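Jisuva storage tub, the small one in blue

I'd been putting toys away in shoeboxes for years (I know) and they'd all gone soft at the corners, so back in May I finally gave in and ordered a set of these from Trurnar. I went for 2 to begin with, in case they were rubbish, and then went straight back for more!

They wipe out in seconds, which matters in our house because everything ends up with biscuit on it. The rounded corners mean crumbs don't get wedged in, and the flat rim is kind on small hands. I've stood one on the stairs, one in the car and one in the bath, and none of them has cracked yet.

Grumbles? The price label took me 14 minutes and half a bottle of oil to shift, and delivery dragged a bit. Lids are sold separately too, cheeky. The Tanent ones I had before came with lids, but they went yellow on the windowsill and smelt of old raincoat, so I'm not going back.

Would I buy them again? Yes, and I've got my eye on the bigger size for the dressing-up clothes. Four stars, and the fifth when they throw in a lid. 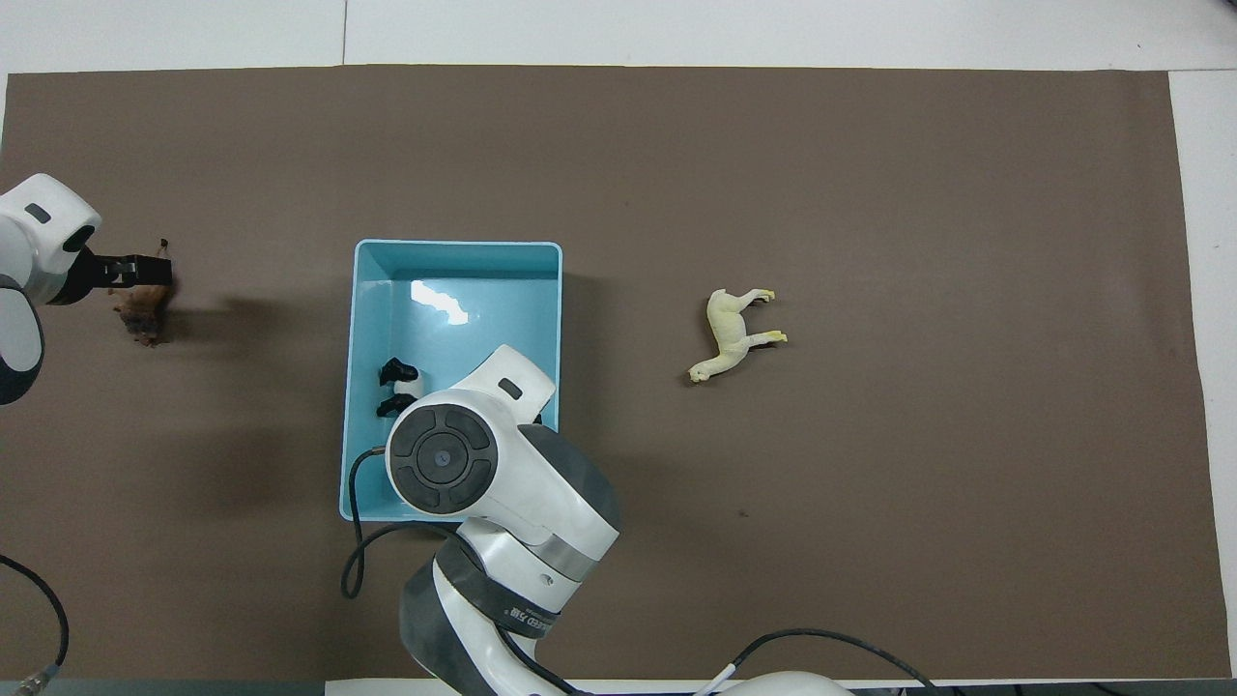 The light blue one, with a black and white animal in it.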